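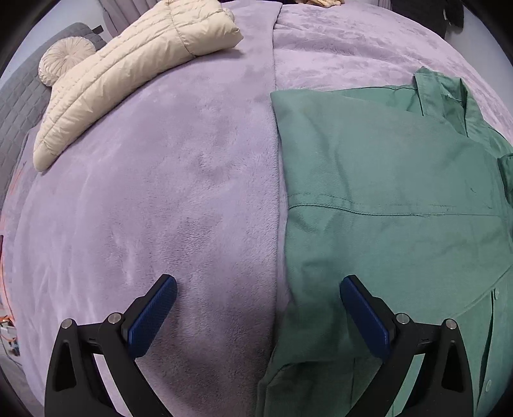 Bedroom checks before guests arrive

Search this site Go

I run through this list every time we let the back room at MacRitchie, and it takes me up to 30 minutes.

1. Smoke alarm – press the button, hold for 3 seconds. Fine.
2. Electric blanket off the bed, flex checked for kinks. I've binned the old Renov one, the plug was going brown!
3. Throws and clothes well away from the heater. It's a 2,000 watt Kollo and it gets properly hot.
4. Window opens fully. Sticks a bit – needs soap on the runner.
5. Bedside lamps, both 2 of them. Left one flickers, new bulb ordered.

14 shares 6 comments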